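**Kamel** is a television cookery format devised by Amber Haslam and sold by the production company Fondix. The first series ran to 14 episodes.

Fondix describes Kamel as "the first truly borderless kitchen format", a claim that has not been tested - similar studio contests were on sale well before it.

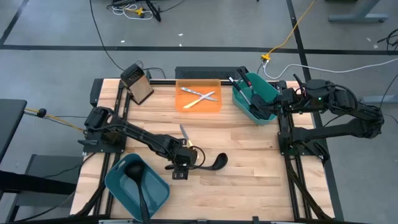 The format sets two households the same dish on a fixed budget. Producers call the props simple, and little is asked of a kitchen beyond a wooden worktop and something like a black ladle with a rounded bowl. Critics have replied that simple props do not make a new idea.

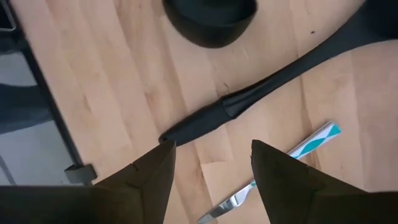
Sales figures are disputed. Fondix has spoken of interest from 200 buyers, later raised to 300, without saying what counts as interest. Only the Postthorpe and Mondudbridge versions are known to have reached the screen, and the second was dropped in June after a short run.

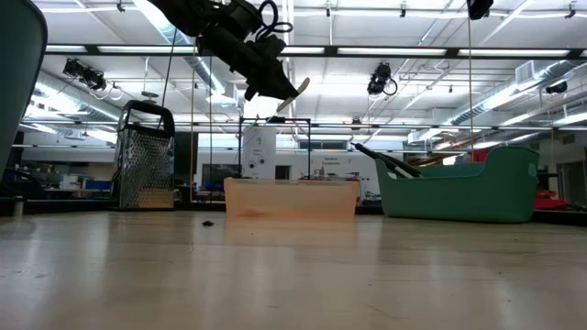
Haslam has said that the format bible runs to 263 pages. No copy has been made public, and former staff remember a much thinner document.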